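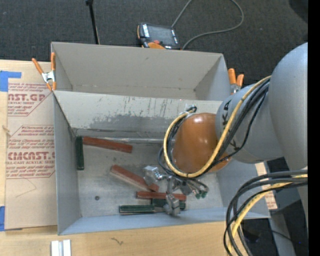 Three reddish-brown blocks and three green ones, in a gray bin.

The lease on the ninth floor of the Caldeira Building ran to 39 pages, and Eduardo Amaral had reached the clause on restoration. The tenant, Plulura, would return the premises in the condition received, ordinary wear excepted. The condition received was not defined. An exhibit was cited for it. The exhibit was a blank sheet with the word "Exhibit" at the top.

He called Lolholm, which had represented the landlord at signing.

"It was to be supplied," said the woman who answered.

"By whom?"

"The clause is in the passive."

Amaral checked. The clause was in the passive.

Plulura had put up a partition in its second year, dividing the north end into a showroom and a stockroom. Jinow, the incoming tenant, wanted the partition kept. The landlord wanted it removed at Plulura's expense, or else a credit for the cost of removal, after which it would be kept. The credit requested was 20 percent of the security deposit. Amaral wrote this figure in the margin and drew a box around it.

He took the elevator up at four. The floor had been cleared except for a desk and a telephone. He measured the partition, then the distance from the partition to each window, and entered the results in the schedule. On the stockroom side someone had penciled heights on the wall, with initials, for a child or for shelving. The highest was 100 centimeters. He considered whether this was ordinary wear.

The telephone rang. It was the landlord's office, asking for Plulura.

"They've vacated," Amaral said.

"Then who is this?"

He looked at the schedule. There was a line for occupant, and he had left it open.

"I'll have to get back to you," he said, and wrote down the number.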